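Notes to self, gripper talk, 14/02/2023. Slow down on the first bit, I always rush it!

## Opening

- Say hi, say I'm from the Zilidska bench group, and get straight to the question: does it matter if your two arms wear different grippers?
- We had two arms, one mat and a bunch of markers, and I got to spend way too long playing with all of it (best part of my job, hands down).
- Quick show of hands: who has tried a handover between two arms? Wait for it. Let people laugh.

## The setup

- Left arm gets the chunky gripper with all the linkages. Right arm gets the narrow parallel one.
- Cup of markers on the right, blue tray on the left. The job is to get a marker from one to the other with a handover over the mat.
- I picked markers on purpose. They're thin, they roll, and they stick out past the fingers, so there's something for the second gripper to grab.
- Click once for the cup, once more for the middle of the mat. Leave both up while I talk.

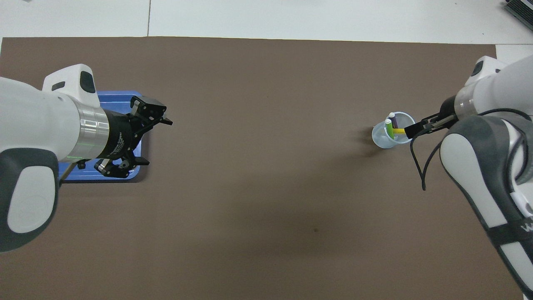
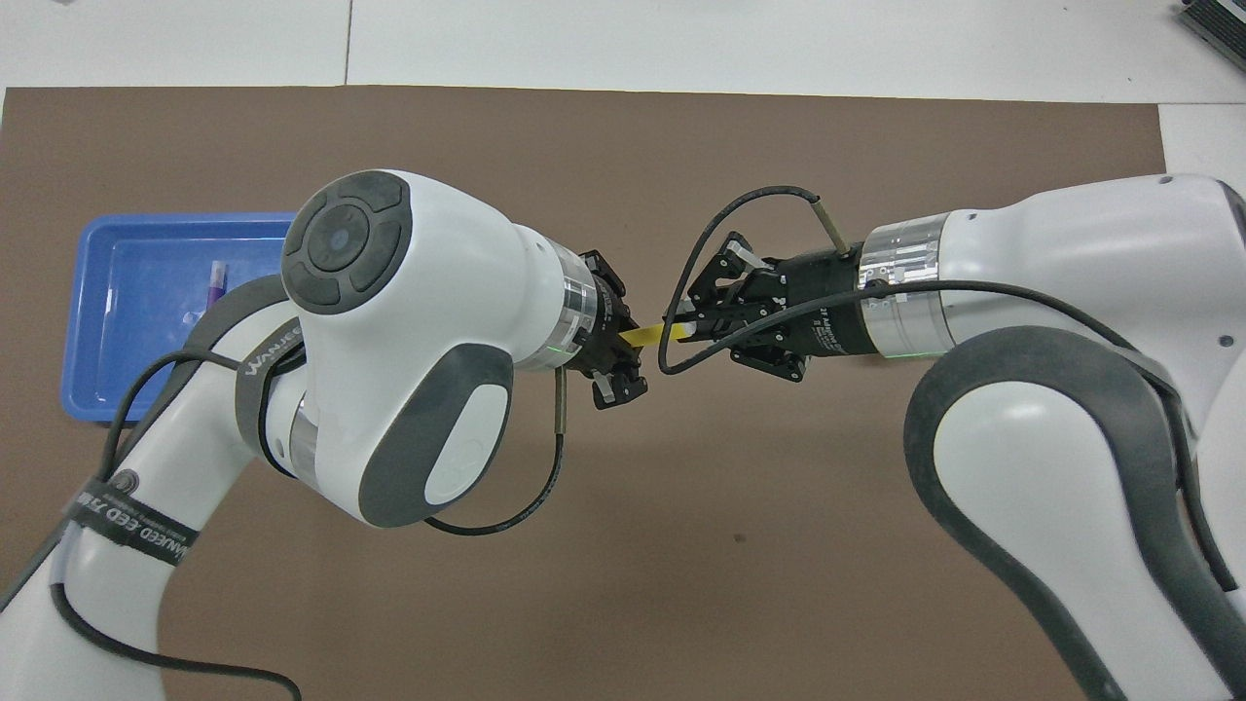

## What I want people to take away

- Picking from the cup: slim fingers win for me. They fit in between things, and the big ones kept bumping the rim.
- Handover is where I changed my mind. I came in sure the chunky gripper would be a pain, and I ended up liking it as the receiver, it's so forgiving when the marker comes in a little crooked!
- We did 300 handovers and dropped 19. Say the numbers twice, people write them down.
- Most drops came from timing. The first gripper let go too early (tell the Vavedcombe story here if there's time, skip it if not).
- Cables! Mention the cables. Leave more slack at the wrist than you think you need, and check it with the arm turned all the way over.

## If they ask

- Controller: same one on both arms, our own Ener build. Haven't tried a second one yet, hoping for September.
- Softer fingertips: yes, on my list.
- Can they get the logs? Sure, come find me at the coffee table after.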